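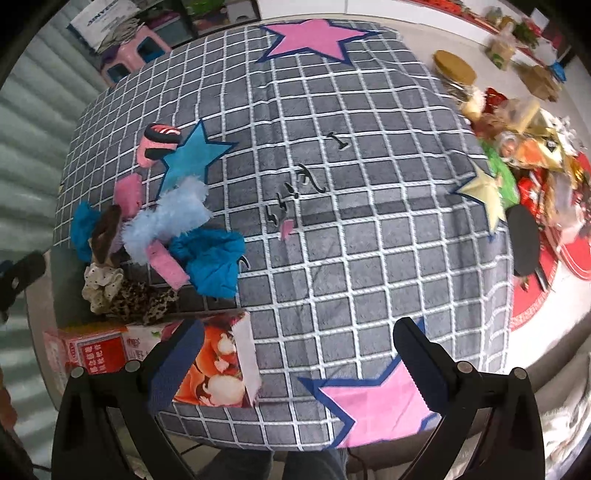
What Is a Free Port? (And Why Do Towns Want One?)

Say you buy a toy that was made in another country. Came on a ship. Long trip. When it gets off the ship, the people who bring it in often have to pay the government some money first. That money is called a customs duty. Or a tariff. Two words, pretty much the same thing.

So the toy costs a bit more. You pay some of that at the store, even if nobody prints it on the price sticker.

Now. A free port is a place where that rule gets bent a little. On purpose. By the government that made the rule!

How does it work?

Let's make a pretend island country and call it Fludow. Fludow has one big harbor town, Verkport. The government draws a line on a map around part of the harbor and puts up a fence. Inside the fence is the free port.

Things can come off a ship, go inside the fence, and no duty gets paid yet. They can sit there in a warehouse. They can get sorted, packed, painted, or put together into something bigger. Then one of 2 things happens.

They go back out to sea, to a different country. Fludow usually charges no duty at all. (The other country might, thats up to them.)

Or they go out the gate into the rest of Fludow. Then somebody has to pay up. Customs officers check at the gate.

So a free port is kind of like being "on base" in a game of tag. You are standing in the yard, but the rules of the yard can't get you yet.

A bike story

Van Damme is a bike company. It wants to build bikes and sell them all over the place. Wheels come from one country, chains from another, seats from a third.

Without a free port: the boxes of wheels land, pay duty. Chains land, pay duty. Seats, same. Then the bikes get built and most of them are shipped off to somebody else's country anyway. Lots of forms. Lots of money paid early, and maybe a long wait to get some of it back.

With a free port: everything goes inside the fence. Workers build the bikes there. Out they sail. Fewer forms, less money stuck waiting around.

Van Damme likes that. So it rents a building in Verkport and hires 11 people to start. Those workers live in town. They buy lunch, shoes, bus tickets. The lunch place gets busier and hires somebody too.

That is what the government of Fludow was hoping for. It gave up some duty money so that companies would come and bring jobs. A company putting its money into a new place like this is called investment. If the company is from another country -- foreign investment.

Sounds great. Is it?

Depends who you ask, and where. Grown-ups have been arguing over this for a very long time.

People who like free ports say they bring work to harbor towns that need it. Old docks get fixed up. Roads too, sometimes.

People who don't like them have worries, and here are 3 you might hear.

Moving isn't the same as new. Suppose Van Damme already had a workshop in a town called Asance, on the other side of the island. It shuts that one and opens in Verkport to get the deal. Verkport is happy. Asance is not. The whole country has the same number of bike jobs as before, and the government collects less money.

Less money for other stuff. Duty helps pay for schools and hospitals and fire trucks. If less comes in, it has to come from someplace else, or something doesn't get bought.

Hiding things. A warehouse full of boxes that hardly anyone opens is a good spot to hide stuff that was stolen, or that's fake. So there have to be inspectors. Good ones, and enough of them.

Let's do the math

Van Damme brings in parts, and the duty on them would be 3195 dollars. Every bike is sold to other countries. In the free port it pays zero to Fludow. It keeps 3195 dollars and can spend it on tools, or pay, or whatever.

But say half of the parts end up in bikes that go out the gate, to kids in Fludow. Then it owes the duty on that half. Can you work it out? (Half of 3195 is 1597 dollars and 50 cents.)

Some free ports let the company pay by the finished bike instead of by the parts, if that comes out cheaper. Rules are diffrent in every country, so we are keeping it simple.

Words to know

Customs -- the government office that checks what comes into a country and goes out of it.

Duty or tariff -- money paid when goods come in from another country.

Goods -- things that are bought and sold. Bikes, bananas, bolts.

Import -- to bring goods in. Export -- to send them out.

Investment -- putting money into something now, hoping it grows later.

Warehouse -- a big building for keeping goods in.

Try this

Look at the labels on your shoes, your backpack and your lunch box. Where was each one made? Find the countries on a map. Then pick one and trace a way it could have gotten to you by ship. Which harbors would it go past?

Page last updated August 20, 2026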